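The case for a clear desk
Feb 1, 2018

Most people who work from home in Cleltstead do it at a table that has another job. It is where the post lands and where supper is eaten, and by October last year ours had not been fully cleared for months.

The fix was dull and cheap. Everything came off and went into a box, and things were only allowed back when somebody needed them. After seven days the box was still nearly full.

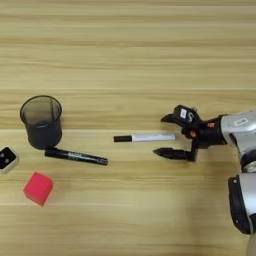

Pens are the usual trouble. A mesh pot takes up very little room, but it only helps if the markers go back in it at the end of the day – caps on, dried-out ones in the bin. We keep four pens now and have not missed the rest.

Small things with no proper use are harder to judge. A soft cube is pleasant to squeeze during a long phone call, so it can stay.

Majali, the stationery shop in Wesberg, stocks 900 kinds of pen and pencil, and it is easy to come home with more than you went for. Go with a list.

Wood shows ink badly, so wipe up marks the same day with a damp cloth. Older stains may need a little soap, and it is worth trying that on the underside first.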